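Usha Thevar has managed the rental side of Flinholm, a group of lakeside apartments in Gotness, for four years. Before that she scheduled engine maintenance, and she talks about guest turnover in much the same terms.

"The building has 17 units," she says. "On a changeover day the limit is linen. Beds take longer than kitchens, and the dryers take longer than the beds."

Flinholm moved its bookings to a system called Sotent in February. The old calendar updated twice a day, which left a gap in which two people could reserve the same dates. Thevar recorded 2 double bookings last season and wanted the figure at zero.

"Sotent locks the dates when the guest opens the payment page. If they don't pay, the lock drops and the unit goes back on sale. I tested it on one apartment before I let it touch the rest."

Occupancy for the peak weeks stands at 91 percent. She does not want it higher. A full building leaves no spare unit when a water heater fails, and moving a family to another property costs more than the empty nights.

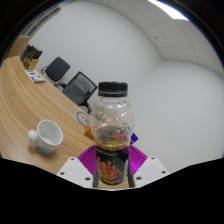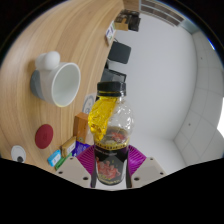
Clear bottle with a black cap and black label, seen in both pictures.

Check-in is by door code, valid from 4 p.m. on the day of arrival. Kavitha Rai, who runs housekeeping, releases each code from her phone after the final inspection.

"If I haven't released it, the door stays shut," Rai says. "Guests who come early can leave their bags in the office."

Thevar's next job is the heating. The thermostats are set by hand between stays, and she wants them tied to the booking calendar. The supplier has quoted for the lower floor only. "I've asked for the upper floor as a separate line," she says. "The wiring is older up there."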